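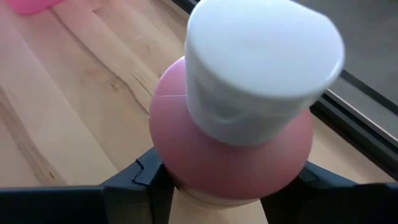
White cap, pink bottle, pale wood.

Furum Home & Shop > Finishes > Butcher block: oil or varnish?

sandedflat
Hoping to settle this before it becomes my whole personality. I have a butcher-block tabletop that gets used every day for paint and glue, never for food. The previous finish was hope. My neighbor says mineral oil. The guy at Joshi Hardware says water-based poly, three coats, go home. I bought a can of Todach hardwax oil for $29 because I liked the label.

So which is it? Garage shop in Drirkden, damp most of the year, concrete floor.

plankton_88
Mineral oil on a paint table is a fine way to make sure paint never sticks to it, along with glue, tape, and your next finish. Go with the guy at Joshi.

gluedtomychair
Disagree with plankton. Poly looks great until the first deep scratch, then it peels like a sunburn and you're sanding the entire top to fix one spot. Hardwax oil you can patch. I've had Todach on my bench for three winters. It's ugly in an honorable way.

plankton_88
You've posted that bench before. "Honorable" is carrying a lot.

sandedflat
Same kind of top I'm asking about:
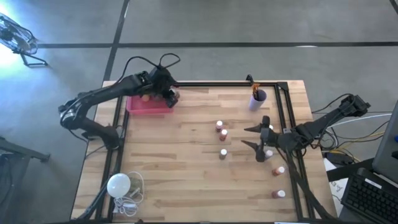 Butcher block in tan, honey and brown strips.

Would oil make the dark pieces go darker? I like the contrast where it is.

gluedtomychair
Everything goes a bit darker and the brown gets there first. Wipe a corner with mineral spirits and look at it before it dries. Close to what you'll get.

mostly_offcuts
Nobody has asked about the underside. Whatever you put on top, put it on the bottom too. In a damp garage a top that's sealed on one face will cup, and then you'll be back here in December with a thread called "why does my coffee slide."

plankton_88
Okay, agreed on the underside. Mark it in your calendars.

sandedflat
How fine do I sand? A video told me 3000.

mostly_offcuts
3000 is for car paint and people avoiding their families. Stop at 150 for hardwax oil. Go any finer and it has nothing to soak into. 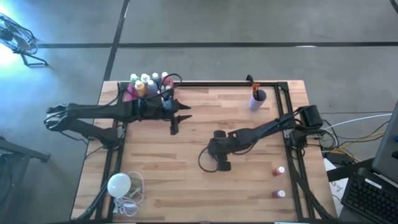
Also do the end grain twice, it drinks. And lay the rags out flat outside until they're stiff. Oily rags in a ball can catch fire on their own, and I'm not being funny about that one.

sandedflat
Noted on the rags. How long until I can put things on it?

gluedtomychair
The can says 28 days for a full cure. I gave it a week and was gentle.

plankton_88
Poly would be ready sooner. Just saying.

sandedflat
Going with the oil, both sides. Already paid for the label.

plankton_88
See you in December.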